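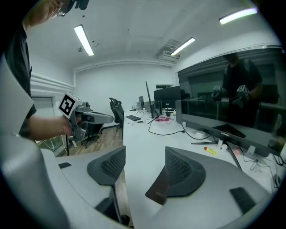
Damilola Abubakar
Membership Secretary, Fenport Allotment Society

March 2023

Well, we made it through the winter, and what a long soggy one it was! I was down on the lower plots this morning and the broad beans Cinzia sowed in December are up and looking very pleased with themselves (mine, I'm sorry to say, went to the mice).

Rents are due by the 30th please, and if you've mislaid your form just drop me a line and I'll happily send another. The waiting list is open again too, so do tell your neighbours. 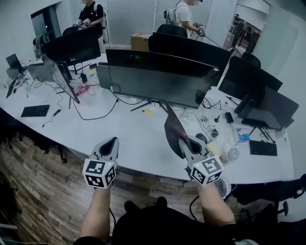

The seed potatoes have come as well, six sacks of them, mostly earlies, and they're in the shed by the Nunirstead Lane gate. Bring your own bags and put your money in the tin. Corentin has kindly offered to show newcomers how to chit them, and he does go on a bit, but then so do I! Plot 321 still needs someone to love it, brambles and all.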